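腎臓の働き、健診後の再検査は半数に届かず ブレンディリッツの検診データから

2018年1月2日

慢性腎臓病の疑いを健康診断で指摘されながら、その後の再検査を受けていない人が少なくない。ブレンディリッツ(Brendilitz)地区の診療所イティス(Itis)は、地区の検診を受けた成人1,947人の記録をまとめ、このほど結果を公表した。

集計の対象は、昨年8月までに検診を終えた人の記録である。このうち1,665人は血液検査と尿検査の両方を受けていたが、残りの人はどちらか一方しか受けていなかった。尿検査を省いた人の多くは、当日に採尿ができず、後日の提出もしていなかったという。

まとめを担当した腎臓内科医のドゥシャン・チェルニー氏は、片方の検査だけでは見落としが出やすいと話す。血液中のクレアチニンの値から計算する推算糸球体濾過量(eGFR)が正常の範囲にあっても、尿にたんぱくが出ていれば腎臓に障害が起きている可能性がある。反対に、尿に異常がなくてもeGFRが下がっている人もいる。

慢性腎臓病は、腎臓の障害を示す所見か、腎機能の低下が3か月以上続く状態を指す。初期にはほとんど症状がない。むくみ、だるさ、夜間の尿の増加、息切れといった症状が出るころには、かなり進行していることがある。進行すると透析や腎移植が必要になる場合があり、心筋梗塞や脳卒中の危険も高くなる。

なりやすいのは、糖尿病や高血圧のある人、家族に腎臓病の人がいる人、肥満の人、たばこを吸う人、高齢者などである。痛み止めを長く続けて飲んでいる人も注意がいる。市販の鎮痛薬のなかには、量や期間によって腎臓に負担をかけるものがあり、複数の薬を併用している場合は薬剤師に相談するのが望ましい。

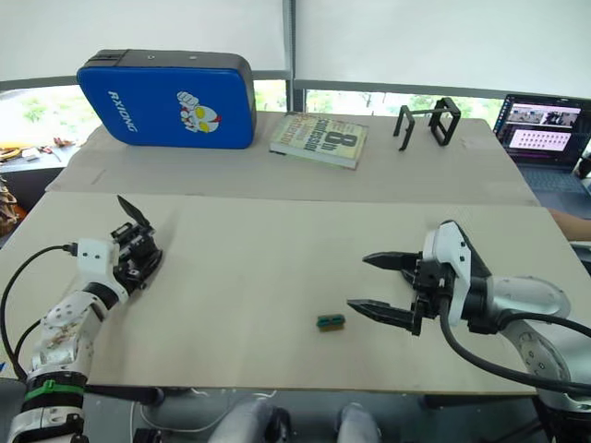
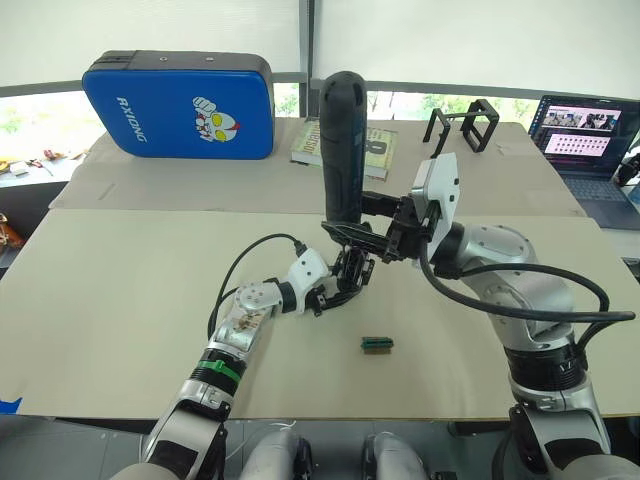
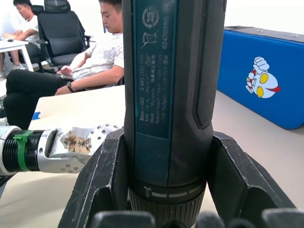
検診の結果票には、たんぱく尿が「-」「±」「1+」「2+」のように書かれていることが多い。1+以上であれば医療機関での確認が勧められる。±は再検査で消えることも多いが、毎年続くようであれば一度相談したほうがよい。激しい運動の後や発熱時には一時的にたんぱくが出ることがあり、1回の結果だけで病気と決まるわけではない。

eGFRは年齢、性別、血清クレアチニン値から計算する。60未満の状態が3か月以上続くと慢性腎臓病とされる。筋肉の量が極端に多い人や少ない人では実際の働きとずれることがあり、その場合はシスタチンCという別の検査値を使うこともある。

イティスでは、検診で異常のあった人に封書で再検査を案内してきた。ところが、案内を受けて期限までに来院した人は半数に届かなかった。来なかった人に電話で理由を聞いたところ、「体調に変わりがない」「仕事を休めない」という答えが目立ち、「封書を開けていなかった」という人もいた。

診療所は案内の方法を改め、封書を送った2週間後に電話をかけることにした。夕方の採血枠も設け、尿は自宅で採って持参できるようにする。受付で容器を受け取り、朝一番の尿を入れて当日中に届ければよい。費用は検診の再検査と同じ扱いになる。

事務を担当するダミアン・エスピノサ氏によると、電話の案内は昨年の秋に一部の地域で試しており、夕方の枠を希望する声が多かった。平日の日中に来られない人に加え、子どもを預ける先がない人からも問い合わせがあったという。夕方の枠は当面、予約制とする。

再検査で異常が確認された場合の対応は、原因と進み具合によって異なる。高血圧があれば、まず血圧の管理が中心になる。糖尿病がある人では血糖の管理に加え、尿アルブミンの定期的な測定が行われる。たんぱく尿が多いときや血尿を伴うとき、短期間でeGFRが大きく下がったときは、専門医への紹介が必要になる。

食事では塩分を控えることが基本で、目安は1日6グラム未満とされる。めん類の汁を残す、しょうゆは小皿に取ってつける、加工食品の表示で食塩相当量を見る、といったことから始める人が多い。たんぱく質やカリウムの制限は病気の段階によって必要かどうかが変わるため、自己判断で減らすことは勧められない。高齢者がたんぱく質を減らしすぎると、筋力が落ちるおそれがある。

水分は、医師から制限を受けていなければ、のどの渇きに応じてとればよい。脱水は腎臓の働きを急に悪くすることがある。下痢や嘔吐が続いて食事がとれないときは、ふだん飲んでいる血圧や糖尿病の薬をどうするか、早めにかかりつけ医に確認する。

チェルニー氏は「結果票は捨てずに、前の年のものと並べて見てほしい。数字が少しずつ下がっていることに本人が気づく場合がある」と話している。過去の結果票をなくした人は、イティスで検診を受けた分に限り、窓口で写しを受け取れる。

ブレンディリッツ地区では、隣のジェンデロ(Jendero)地区とも検診の記録様式をそろえる準備が進んでいる。転居した人の過去の数値が引き継がれず、変化がわからない例があったためである。様式にはeGFRと尿たんぱくの前回値を書く欄が加わる。ジェンデロ側の記録1,460人分については、入力の確認が続いており、今回の集計には含まれていない。

再検査の対象者には順次、封書が届く。届いていない人で、前回の結果票に「要再検査」とある場合は、イティスの検診窓口に申し出れば受け付ける。来院の際は結果票のほか、お薬手帳か、飲んでいる薬とサプリメントの名前がわかるものを持参する。家庭で血圧を測っている人は、その記録も持ってきてほしいとしている。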